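Teaching the arm by hand, week three

Most of my evenings this month have gone into the arm. I have 88 demonstrations saved now, of which 69 are good enough to keep. The rest have a long pause in them where I went looking for the right button, or I dropped the thing and carried on as if I hadn't.

The task is the same as in my last post. Pick up a small object from the table, move it to the other side, put it down, back off. I drive the arm with the leader handle I built from the Tetwood kit, and the gripper copies what my hand does. Everything gets recorded through Detilo, which saves the joint positions and the camera video together. Each run takes me less than a minute when it goes well.

For the first two weeks I drove while looking straight at the table. That felt natural, and the runs looked smooth. Then I trained on them and the arm kept closing its fingers short of the object. I read back through the Detilo notes and found a line I had skipped, which said to check whether you can do the task yourself from the camera view alone. So I turned my chair to face the monitor and tried it. I missed four times in a row.

The wrist view is tight. Close to the table, one finger takes up most of it, and what I have to steer by is a corner of flowered surface and a bit of something yellow at the bottom. 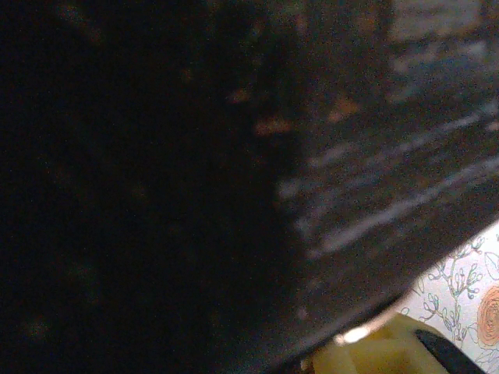 What I changed

I now record every run from the monitor, with my back to the table. It is slower. I come in from higher up and stop for a moment before going down, so the object is in view for longer before the finger covers it. I also bring the lamp on for every session. My old runs were a mix of lamp and no lamp, and the wrist video from the dark ones is mostly noise.

I kept the flowered surface. A plain one might be easier to learn from, but I want to know if it can cope with a pattern, and the printed branches and roses help me judge how far I have moved.

Where it stands

The last training run was on 50 of the new demonstrations. The longest of those is 1406 frames, and I should probably cut it, as half of it is me hovering. The arm now gets its fingers around the object more often than it did. It still lets go too early on the other side, and I think that is my fault, since I tend to open the handle before I have fully come down.

Next I want to try the Miranda mount, which holds the camera farther back from the fingers. It ships in December. Until then I will keep adding runs with a slower release and train again once I have enough of them.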